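February 2026
Cillian Ó Flaithearta, notebook

Friday, and I finally got to spend a whole day inside the Mathew code instead of in meetings about it! Topic is still the cloth state estimator, or more to the point why it keeps losing the cloth between the wrist view and the head view. Loaded the bedroom session from Caltstead first thing and went back and forth between the two views until lunch.
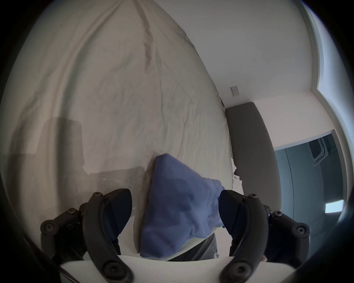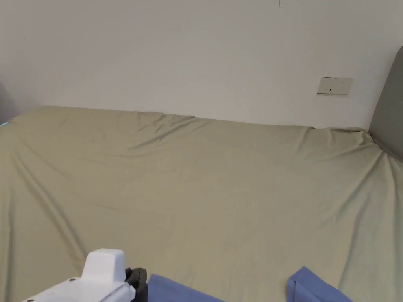
So, the matcher. It takes a cloth mask from each view, pulls out corner candidates and tries to pair them up before the planner is allowed to pick a grasp point. I ran it over all 895 frame pairs with the old settings and 28 came back with no pairing at all, which I'd have shrugged at, except they're bunched together (four clumps, all with the cloth partly out of view). The head view is a good example: there's blue in two places along the bottom and bedsheet showing between them, and the estimator happily says two cloths. Might be one cloth, might not, I can't tell from that view either, but the code shouldn't be so sure! Up at the wrist the cloth is bunched into a peak between the pads and the corner finder calls the peak a corner. Of course it does, it's pointy.

Changed 2 things this afternoon:

- mask pieces of the same color that run off the same border now get a "maybe joined" flag and stay as a single hypothesis until another view splits them
- corner candidates right between the fingertips get their weight knocked down while the gripper is closed

Reran on the worst clump and the pairing comes back, a bit jittery but it's there. Full rerun is going on Hundden over the weekend. I want to see whether the weight change hurts the real corner grasps, because I picked the number by feel and it shows.

Also found a hardcoded mask threshold left over from September with my own initials on it. Moved to the config file. Sorry, everybody.

Monday: look at the rerun, then ask the Clarklow people if their planner can take a hypothesis list or if it still wants one answer.

Recent entries
Corner finder, first pass
Time sync between wrist and head views
Moving the replay tool to Hundden
Mask thresholds, again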